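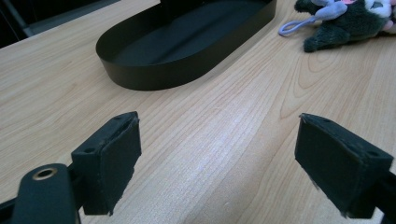

2. Tidying a tabletop: what we tested

Student Projects > Engineering > Household Tasks > Group 8

Hongmei Zheng, Chiyo Nagano and Nanami Kudo
Supervisor: Shinji Matsuda
July 2025

Our question was whether a two-finger gripper can do one small chore, clearing a table, well enough that a person would stop doing it. We chose clearing because everyone in the group does it daily and it needs no water or heat.

The objects were ordinary: a black oval tray with a low wall and a furry plush toy with a lavender loop. The job was to put the toy in the tray. Both fingers have dark padded faces, and the foam is frayed along the edges. We did not replace the pads during the project.

2.1 Method

We collected 661 hand-guided demonstrations on the same wooden tabletop, moving the toy and the tray between attempts. Chiyo sorted the recordings and threw out those where the toy left the view. The program was then trained on the rest and run without help. A run passed if the whole toy ended up inside the tray wall. Paws could hang over. The loop could not.

2.2 Results

With the toy lying near the tray, most runs passed. With the toy at the far corner of the table, most failed. The common fault was closing on fur only, so the toy slid out partway across. The loop caused trouble of its own. The fingers sometimes took hold of it first and dragged the toy instead of lifting it.

Light mattered more than we expected. Glare on the tabletop made the gripper stop early in 9 runs, and closing the blinds fixed most of these. A family would not want to close the blinds to put away one toy.

The slowest passing run took longer than Nanami needed to clear the whole table by hand.

2.3 Can it do the chore yet?

For one toy and one tray in good light, partly. For a real living room, no. We would not leave it working alone. Next we want to try a hard toy and a soft cloth with the same settings, and to time each run from the first movement.

Views: 2861 | Comments: 8 | Share

Contact the project office | Back to top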